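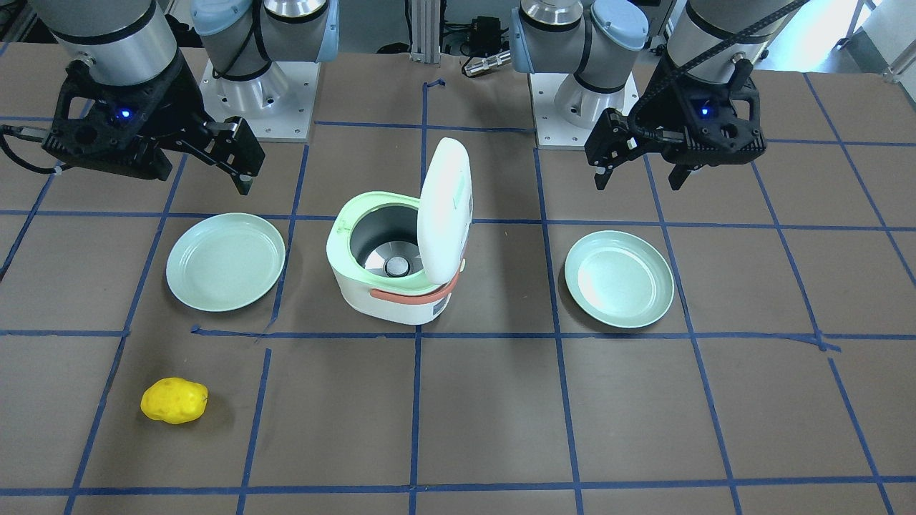 Guarnición, en cocina: lo que acompaña al alimento principal, en el mismo plato o aparte. Del francés garniture según unos, del verbo guarnecer según otros. Casi siempre almidón o verdura. Las dos bases más corrientes en las casas son el arroz y la patata, y para las dos basta poco equipo: una arrocera pequeña, una patata amarilla, unos platos verde claro como los de la foto. El resto es sal, agua y tiempo. En restaurante la cosa cambia, ver más abajo.

Historia
Uso antiguo, mal documentado. El pan hacía de guarnición y de plato a la vez en muchas mesas medievales. La patata llega a Europa desde los Andes en el siglo XVI y tarda en aceptarse. El arroz, en la península, tambien muy anterior a cualquier recetario impreso que lo trate como acompañamiento. En la cocina francesa del XIX se fijan nombres: parmentier para lo que lleva patata, florentina para las espinacas, crécy para la zanahoria. Muchos siguen en las cartas, a veces mal puestos.

Clasificación
Simple: un solo elemento (arroz blanco, puré, judías verdes).
Compuesta: varios, con relación entre ellos y con el plato.
Farzana Sethi, en su manual Besteo, añade una 3ª clase, la guarnición de caldo: fideos, picatostes, huevo picado. Clasificación discutida. Yabsira Beyene la mete dentro de las simples y no da más explicación.
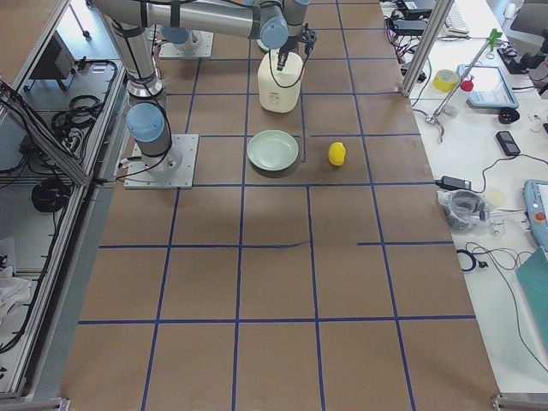

¿Cuándo se pone la sal a la patata cocida con piel?
Al principio, en el agua fría. La piel deja pasar poca, así que suele rectificarse después de pelar.

Cantidades
Dependen del plato y del comensal. El manual Besteo pone 4 cucharadas de arroz crudo por persona cuando va de acompañamiento, bastante generoso. Para patata no da peso, solo "una mediana". En comedores se trabaja por bandejas; la tabla de Fitzsimmons, citada en el mismo manual, llega a 21 raciones por bandeja honda de puré. Falta decir de qué medida es la bandeja.

Arroz de guarnición
Grano largo si se quiere suelto. Se lava, se escurre, se cuece tapado y se deja reposar antes de destapar. El reposo se salta mucho y se nota, el grano de abajo queda apelmazado 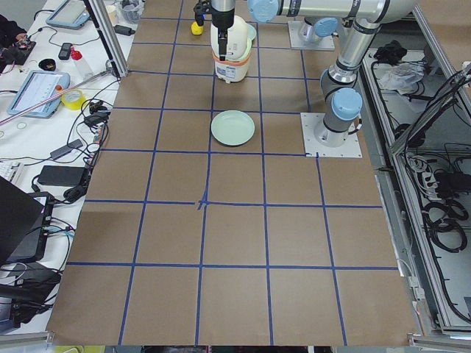 y el de arriba algo seco. Remover con tenedor, nunca con cuchara. Con grano redondo el lavado ayuda menos y el resultado siempre liga un poco. Sobras: a la nevera pronto, en capa fina.

Véase tambien
Entremés. Puré. Pilaf. Salsa.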